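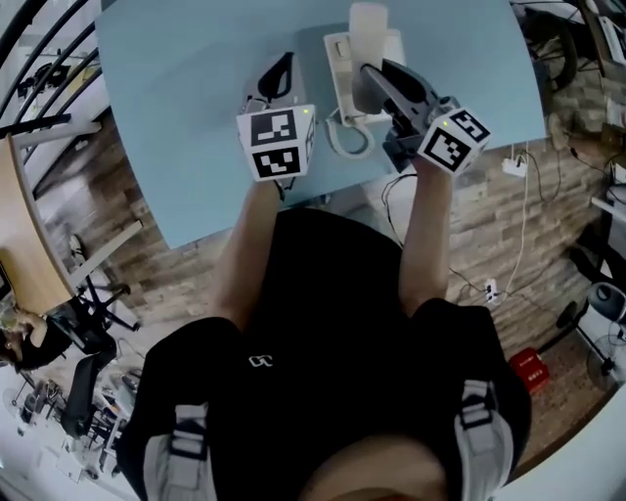

Slide 4: Daily check of the gripper pair

Start with the markers. Each gripper has a white cube on its back with a printed pattern on each face that has to be tracked. In the slide the right gripper has the handset off the base and two faces of its cube are in view. Two faces are enough for a pose. One face at a steep angle is not, and the Jarnari log will show it as jitter.

Wipe the cubes with a dry cloth. No solvent, it lifts the print. If a corner of a pattern is worn, change the whole cube and redo the offset.

Green light on both grippers before the operator picks anything up. If one is out, stop and swap the battery. Do not carry on with one side.

Slide 5: Fingers

Open and close each gripper 25 times with nothing in it. Watch the width trace on the Donar screen. It should return to the same zero each time. A drift of 5 counts or more means the finger screws want tightening.

Fingers are changed at 3000 cycles. The left one from the July set came off at 2266 with a split near the root. Pass it round if there is time.

The handset is a good test piece: smooth, curved, and the cord pulls back as it is lifted. If it slips on a straight lift, look at the pads first and the grip force second.

Slide 6: Table and cables

Cord of the phone stays on the table top. Supply cables run behind the table and over the floor to the power strips. Check the plugs are fully home, then walk the run once and push any loops back out of the footpath.

Harness straps: same length both sides. Uneven straps tilt the view and the near edge of the table goes missing.

Slide 7: Faults

Question will come up about the Coltine mounts. Answer: they fit, but the offset file is different. Use the one Dušan Šindelář saved on 31 January 2023. The older Arsenault file puts the fingertip too low.

Pause for questions, then go to the width trace plots.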